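Home Products Fermentation and Preserving Spares Stockists Contact

Endeo 27 Countertop Dehydrator

The Endeo 27 is a horizontal-airflow food dehydrator for home kitchens, small cafés and anyone drying fruit, herbs or vegetables in regular batches. The fan and heating element sit behind the trays, so air passes across each shelf at the same temperature and the trays do not need to be rotated during a run. The cabinet is powder-coated steel with a hinged door and a removable crumb sheet.

Temperature is set in single degrees from 27 °C to 77 °C. Delicate herbs are best kept at the lower end. Sliced fruit is normally dried at 59 °C, and the higher settings are intended for tomatoes and root vegetables. The timer switches off the element first and the fan a few minutes later. 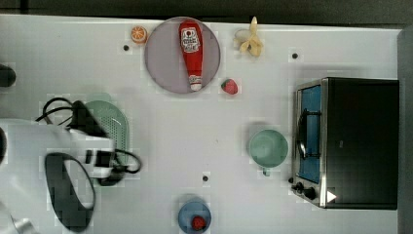

Preparation has more effect on the result than the choice of programme. Slices should be even, and a mandoline is recommended for anything firm. Citrus is cut crosswise, as with the halved orange near the plate, so that the segment lines run out from the centre and the slice holds together once the water has gone. End pieces can be juiced. Banana should be peeled, sliced and loaded without delay, as the cut faces darken quickly – a short dip in lemon juice slows this. Sauces such as ketchup can be dried to a leather on the solid Romum sheet, though the sugar content makes them slow.

Trays and sheets

The mesh trays are stainless steel and dishwasher safe. Romum sheets are sold separately in packs and are cut to fit the 27 only. They should be washed by hand in warm water and stored flat. Do not use baking parchment in place of a sheet, as it can lift in the airflow and cover the rear grille. 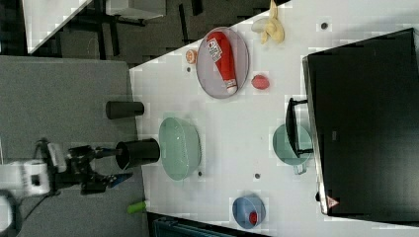
Reading time: 2 min

Power consumption is 948 W with the element on. The appliance should stand on a level, heat-resistant surface with a clear gap behind the rear grille. It must not be run inside a cupboard. Noise is steady and comparable to an extractor hood on its low setting, and most owners run it overnight.

The Berkard controller fitted from June onwards stores the last temperature and time used. Earlier units return to the factory setting when unplugged. The two controllers are not interchangeable. 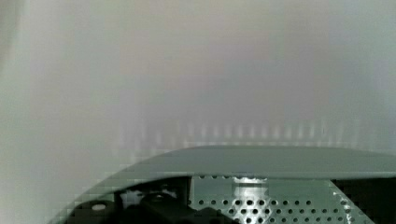
Cleaning is straightforward if it is done while the cabinet is still slightly warm. Remove the trays, lift out the crumb sheet and wipe the interior with a damp cloth. Pale surfaces in light grey or off-white, like the one in the background, tend to show beetroot and berry splashes, so wipe the worktop beneath the door as well. Do not spray cleaner into the rear grille.

Spare doors, trays and fan filters are supplied by Priedītis. Quote the serial number on the base plate when ordering. Technical queries: Wolfram Pfeiffer, product support.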